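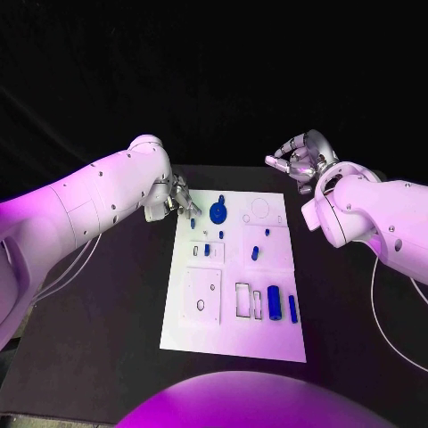 Section 2: Laying out the sheet and the blue parts

Welcome back, and well done on getting everything out of the box! This is the part most people enjoy, so pour yourself something nice (and keep it well away from the table) and take your time.

You will need the white sheet, the blue parts, the cut-out plates and a clear stretch of tabletop. A dark, matte surface is lovely for this, as the blue and white show up so well against it.

1. Spread the sheet flat, with the long edge toward you. If it has been folded since March, let it rest under a heavy book overnight.

2. Tip the parts gently into a shallow dish - please, never straight onto the table, where the pegs love to roll.

3. Sort the pegs from the gears, and put the plates to one side.

Note: Spare pegs are sold in bags of 48. Ask for Tilent pegs when you order, as the older Samuel ones are a hair too thick. 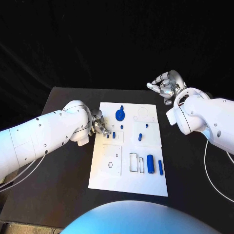

Reading time: 2 min

4. Turn the board so that the printed outlines face up, then match each part to its outline before you press anything down. Dineo Mnguni, who wrote the first edition of this guide, always did a full dry run, and we still think it saves a good deal of muttering later.

5. Place the small pegs first. Hold each one upright and lower it straight down - a slight twist helps if it feels snug.

6. Add the round piece with the short peg on top, and leave yourself room to get your fingers around it.

Caution: Small parts. Keep the dish out of reach of young children and curious pets.

Caution: Do not force a part that will not sit. Lift it out, check the outline and try again.

When every outline is filled, go on to Section 3, Turning the Gears.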